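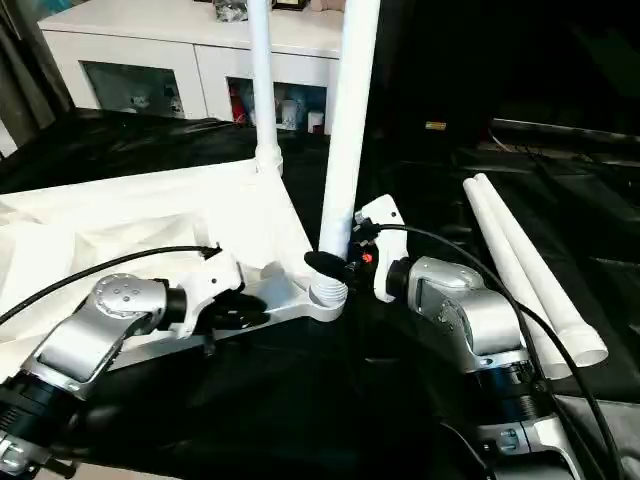
The Trikura capture kit is sold as a complete package for recording two-arm demonstrations: mounts for a head camera and two wrist cameras, a recorder box, and the Surnska software that lines up the streams and cuts them into episodes. We ran it for 14 working sessions on one family of tasks, assembly of household goods with tubes and threaded joints. These suit a bimanual setup because one arm has to steady the part while the other works. A white stand base with its poles upright and more tubes lying on the table is a fair test of the head view, and against black fabric the outlines of the tubes stay easy to label.

Total yield was 3066 episodes. Of these, 952 were rejected in review, mostly for late starts and operator hesitation at the thread. The reject tool is fast. One key marks an episode, a second opens a list of reasons, and the list can be edited. Export to the Flodberg format worked without changes to our training code.

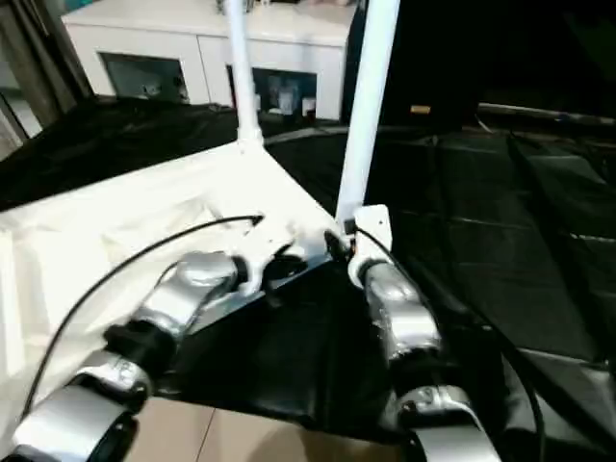 Time sync between head and wrist streams held for the full length of every session. Calibration is less convenient. It has to be repeated after any change to a wrist mount, and the manual covers it in half a page. Exposure is the main weakness. Automatic mode favors dark areas, and white plastic loses its surface detail. Manual mode fixes this but resets when the recorder restarts - a fault still present in the current firmware.
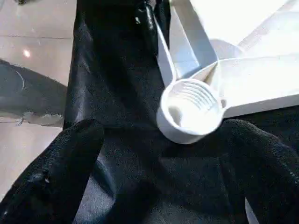 The wrist cameras earn their cost on threaded parts, where the head view is often blocked by the gripper. We would not buy the head-only version for this work.

Compared with the older Hettiarachchi recorder, setup is shorter and the files are larger. Plan storage accordingly. Score: 4 out of 5, with the point lost on exposure.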